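Frade Textile Reuse Network
15/07/2026

1/7 The Network's household textile collection resumes this month at all neighbourhood depots. Please read this thread before bringing items in.

2/7 Last year residents dropped off 1,570 bags. Of these, 305 could not be sorted because the contents were damp or mouldy. Items must be clean and fully dry.

3/7 Accepted: clothing, towels, bed linen, curtains, tablecloths and fabric offcuts larger than a tea towel. Odd socks are welcome - please tie them together in one bundle.

4/7 Not accepted: pillows, doonas, carpet, foam, or anything marked with paint or motor oil. These items should go to your council transfer station.

5/7 Bags must be tied and no heavier than a person can comfortably lift. Labels are available at the front counter. Coloured and white items may be mixed.

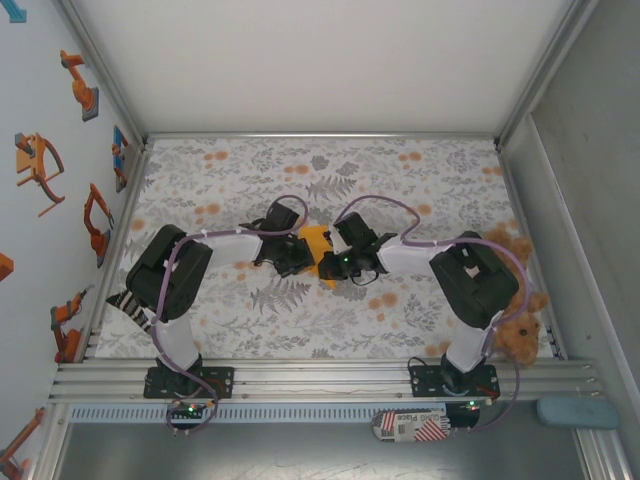

6/7 Opening hours
The Evska depot is open 9 am to 4 pm. The Flosis depot closes at 1 pm until December while the loading dock is rebuilt. Bags must not be left outside either site after hours.

7/7 Enquiries
Organisations with more than 73 bags should book ahead with Baiba Grigaitė, Collections Coordinator. Bookings for schools are handled by Izzati Ong - please allow two weeks for a reply.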